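Home > News > Community and Living

Household textile collection returns in February with wider list of accepted items

The Provevow household reuse program will reopen its textile collection in February, with a longer list of accepted items and a second drop-off point on the east side of the city. Residents will be able to bring kitchen cloths, towels, table linen and bedding to either site without an appointment. Clothing and shoes will continue to be handled separately through the existing street containers.

Provevow said the change follows a review of last year's collection, in which 1598 households took part. Many of those who came to the counter brought kitchen and bathroom textiles that the program could not accept at the time. Staff had to turn these items away, and a large share of them are believed to have gone out with general household waste.

"Residents were asking us a reasonable question," said Hatice Oral, who manages collections for the program. "They had a bag of clean towels and cloths, and they wanted to know where it should go. Until now we did not have a good answer for them."

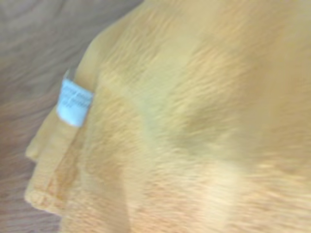
Under the new rules, items will be sorted by fabric and condition at the counter. Cotton and linen in good repair will be set aside for direct reuse, while worn pieces will be cut down for wiping cloths or sent for fiber recovery. Thick, soft fabrics with a raised surface, such as the mustard-yellow one shown here, will be placed in a separate stream, as they shed more lint and need different handling. Residents are asked to leave any sewn-in labels in place, including small ones at the edge like the light blue label on the yellow fabric. Where a label gives the fiber content, sorters can assign the piece to a stream at once. Items without a label will still be accepted, but will be checked by hand.

All textiles must be clean and fully dry. Items that are damp, or that have been used with paint, motor oil or strong cleaning products, cannot be taken at either site and should be disposed of according to the city's household waste guide. Stains and small holes are acceptable. Pillows, quilts and mattress covers with filling are not included in the collection this year.

Sorting will be carried out by Trukance, which already operates the program's glass and small appliance counters. The company has set up a work area for the textile stream at its existing depot and has trained counter staff in fabric identification. Transport between the two sites will be provided by Daritent under a contract that runs to the end of the collection period.

Régis Poulain, operations manager at Trukance, said the main difficulty in handling household linen is the mixture of fibers found in everyday products.

"A bath towel is usually simple," Mr. Poulain said. "Kitchen cloths are more varied. Two cloths that feel the same to the hand may be made of very different material, and they cannot be recovered in the same way. We would like people to send them to us as they are, washed and with nothing removed."

The program has also published guidance on extending the life of kitchen textiles, in response to requests received at last year's information sessions. The guidance recommends keeping separate cloths for dishes, hands and surfaces, and washing those used with food more often than the others. Cloths should be hung open between uses. Fabric softener is not advised for items meant to absorb water, as it leaves a coating on the fibers over time.
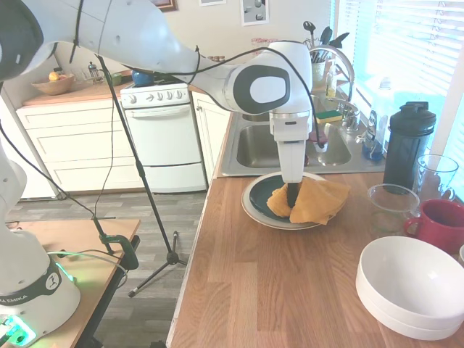
A folded yellow-orange cloth on stacked plates at a kitchen counter.

Printed copies of the guidance will be available at both drop-off points and at branch libraries. A version in large print can be requested at the counter.

The new east side site will operate from the former loading hall next to Tăng, the neighborhood food market. Access is from the rear parking area, where short-stay spaces will be marked for people dropping off items. The hall has step-free entry and will be staffed whenever it is open. The original site will keep its current location and opening hours.

Each household may bring up to 2 standard bags per visit. There is no charge, and proof of address will not be required. Schools, places of worship and small businesses that wish to hand in larger amounts are asked to contact the program in advance so that a delivery time can be arranged. Last year, 126 such requests were received, and Provevow expects the number to rise now that table linen is included.

Goods set aside for reuse will be offered first to local shelters and to the city's furnished housing service, which supplies basic household items to families moving out of temporary accommodation. Remaining stock will be sold at the program's reuse shop. Income from these sales goes toward the cost of running the collection counters.

Ms. Oral said demand from the housing service has been steady and that towels and bed sheets are the items most often requested. "A family moving into an apartment needs these things on the first night," she said. "When we receive them in good condition, they can be passed on within days."

Provevow will review the expanded collection when it closes and will report on the quantity of material received, the share passed on for reuse and the cost of sorting. The results will be used to decide whether household linen should become a permanent part of the program. Filled items such as quilts will also be considered at that stage, subject to a suitable processing partner being found.

Residents who wish to comment on the draft list of accepted items may do so in writing at either counter or through the program's contact page. Comments received before the collection opens will be taken into account in the final version of the list, which will be posted at both sites.

Related news
Reuse shop extends evening opening
Glass counter: changes to sorting by color
Furnished housing service seeks kitchen tables and chairs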